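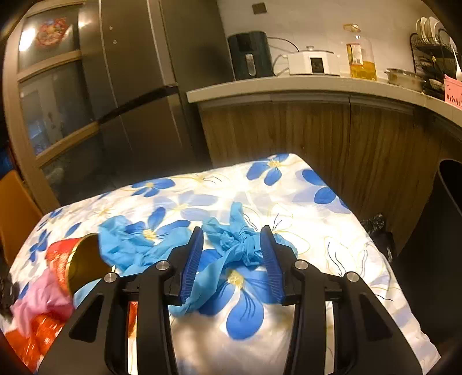 My sister says that anyone who keeps a bag of bags has already lost the argument, and that I keep two. She said it down the phone, over the noise of her own kitchen, where I happen to know there is a drawer that no longer shuts.

9 January 2020

Clearing up, then. Everything left from the holidays had drifted on to the flowered cover, wrapping paper and all, and I had been walking round it since Sunday with my eyes on the fridge. The blue carrier bags were the worst of it. They weigh nothing and they get everywhere, and you pick up one and find you've got hold of the corner of another.

The tin I'm keeping. It will do for buttons, or for the biscuits I intend to stop buying. The shiny red and orange paper I smoothed out, considered, and screwed up again. I am not my grandmother, who ironed hers.

Rang Bonsu about the collection and was ninth in the queue, then fourth, then cut off. Their leaflet says plastic bags go to the Graveck depot, which shuts at 4 and charges 200 for parking if you stop on the wrong side of the line. So the bags are going inside a bag, and that bag is going under the sink with the others.

Soup for supper. Must wash the cover before March.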